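Behind the counter in Ivevport: Deividas Rätsep on running a small shop

30/04/2023

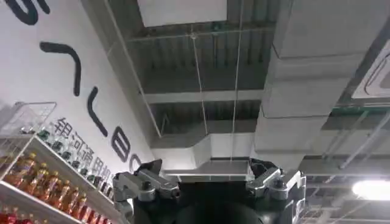

Deividas Rätsep has been a shopkeeper for most of his working life, and he talks about stock the way some people talk about the weather. He bought the Kuusk corner store in Ivevport with his brother-in-law, who left after the second winter, and he has run it ever since with help from his wife and whichever of the kids is home. Drinks are what keep the doors open. People walk in for a cold bottle and leave with bread, batteries and a birthday card. He is fussy about how they're put out, and he likes a plain white shelving unit stocked with drinks, with a wire basket up top, because you can see what's in a wire basket without taking it down. "Dark shelves look smart in the catalogue," he says. "Then you put cola on them and the whole corner goes black."

He started at 19, stacking for a wholesaler called Metimus, on the night shift. The pay was poor and the warehouse was a long bus ride from anywhere. What he got from it was an eye for how much things move. "You learn what a slow carton looks like. It's got dust on the top and the tape's gone yellow. I still check the tape."

The Kuusk store was carrying 3513 separate lines when he took it over. He knows the number because he did the first stocktake himself, over a long weekend in November, with a clipboard and a heater that kept tripping the power. There were fishing lures, three kinds of shoe polish and a box of phone cards for a company that had closed. He cut 400 lines in the first year and says he could have cut more.

"I kept the shoe polish. One kind. There's a bloke on the hill who buys it."

Ordering takes up Monday and part of Tuesday. He used to do it by phone and now does it through Grovance, the buying group most of the independents on this stretch of coast belong to. He has mixed feelings about it. The prices are better and the truck comes when it says it will, but the minimums are set for bigger shops, and he has ended up with more tinned beetroot than the town can eat. He has asked them to split cartons. They said they'd look at it -- that was a while ago.

The supermarket out on the highway opened six years back, and he lost a good part of his weekly grocery trade in a couple of months. He didn't try to match it on price. He opened earlier, at half past five, for the boat crews and the early bus, and put in a pie warmer. Mornings are now his best time of day by a fair way.

"They've got a bigger range. I'm not going to argue with that. But you've got to park and walk, and at half past five they're shut."

Asked what he'd tell somebody thinking of buying a small shop, he takes a while to answer. Look at the fridges first, he says, before the books. He had to replace two compressors in his first summer and it took all the money he'd put aside for the roof. Ask who owns the ice cream freezer, too. His belonged to the supplier, and they came and took it.

He's 58 and hasn't settled what happens next. His daughter does the accounts from the city and would like him to sell. His son works Saturdays and hasn't said much either way. The lease has two years left on it, with an option.

"I'll see how the knees are," he says, and goes to serve a woman who wants stamps.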